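4. 結果と考察

4.1 空箱はどこへ行くのか

収納研究において、箱はたいてい中身のために存在するものとして扱われる。分類体系、ラベルの書式、取り出しやすさといった議論はいずれも、箱に何かが入っていることを前提としている。ところがItatwood倉庫室の棚を10月の一か月にわたって記録したところ、利用者が手を焼いていたのは中身の入った箱よりも空の箱のほうであった。本節ではこの、学術的にはあまり華のない対象を取り上げる。

調査期間中に記録された箱の移動は703件である。このうち中身の出し入れを主目的とするものを除くと、残りの多くは「別の箱を置くために、空の箱をどける」という操作であった。どけられた空箱は最寄りの空いた棚面に置かれ、次の利用者によって再びどけられる。筆者らは当初これを記録上の重複と考え、集計から落とすつもりでいた。しかし日ごとの記録を並べてみると、同じ箱が同じ二つの棚のあいだを律儀に往復しており、重複として片づけるにはあまりに勤勉であった。以下、この現象を「空箱の巡回」と呼ぶ。名称について共同研究者間に異論がなかったわけではないが、代案はさらに悪かった。

4.2 色による区分とその運用

倉庫室では、Etlowの倉庫室の運用にならい、箱の色によって用途を分けている。青は常置の部品箱、桃色は一時置き用の箱である。規則は棚の横に掲示されており、文面は3行しかない。短い規則は守られやすいという先行研究の知見に照らせば、理想的な長さといえる。

実際の遵守状況は色によって異なった。青い箱はほぼ所定の段にとどまった。棚の奥行きに対して箱がちょうどよい大きさであり、動かすのが面倒だったためと推測される。規則の効果と面倒さの効果を分離することは、本研究の設計では困難である。一方、桃色の箱は軽く、上面が開いており、口に向かう壁の傾きもあって指をかけやすい。要するに持ちやすい。持ちやすい箱は持たれるのであり、一時置き用の箱が定位置をもたないまま棚の前を行き来することになった。

聞き取りでは、利用者の多くが桃色の箱を「あとで戻すもの」と説明した。どこへ戻すのかという質問に対する回答は一致せず、少なくとも3か所が挙げられた。いずれの場所も、調査最終日の時点では別のもので埋まっていた。

4.3 縁と角

箱の保持の仕方についても触れておく。容積や積載量に比べ、箱の縁の形状は収納の文献で論じられることが少ない。しかし棚の前での操作を見るかぎり、箱との付き合いは縁に始まり縁に終わる。図3では、桃色の箱の左の縁に上から指がかかり、手前下の角が下から押さえられている。棚の前という限られた空間では、このように縁と角を使う持ち方によって、箱の反対側を横梁や隣の箱に対して空けておくことができる。両側から抱える持ち方は安定するものの、支柱の近くでは肘の置き場に困る。

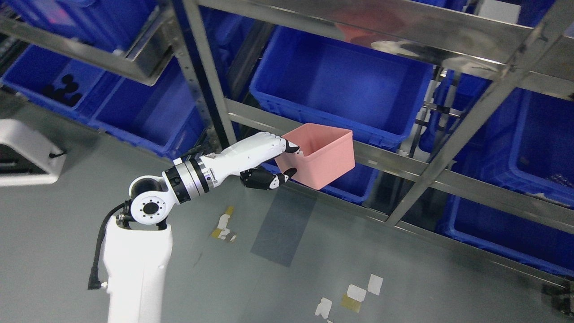 図3 ステンレス製ラックの前で保持された桃色の箱。後方の棚に青い収納箱が並ぶ。

図3の中央、桃色の箱のすぐ上にある大きな青い箱は空である。左上の青い箱には黒く丸いものがまとまって入っているが、箱の大きさに対しては底のほうに控えめに収まっている。棚の占有率を箱の数で測るか、中身の体積で測るかによって、同じ棚が「満杯」にも「がらがら」にもなる。管理台帳は前者を採用しており、そのため倉庫室では慢性的に棚が足りないことになっている。

4.4 対策の試行

Palholm式の入れ子収納、すなわち空箱を重ねて一か所に集める方法を、32日目から試行した。壁に傾きのある箱は重ねやすく、理屈のうえでは棚面が空くはずであった。空いた棚面には翌日、新しい箱が置かれた。台帳上の占有率に変化はみられなかった。

この結果を対策の失敗とみるか、需要の掘り起こしとみるかは立場による。筆者らは、空いた棚面の用途を決めずに棚面を空けたことが主な原因であると考える。次の調査では、重ねた空箱の置き場に専用の段を割り当て、桃色の箱の帰り先を掲示の4行目として書き加える予定である。なお、掲示が長くなることによる遵守率の低下については、別途検討を要する。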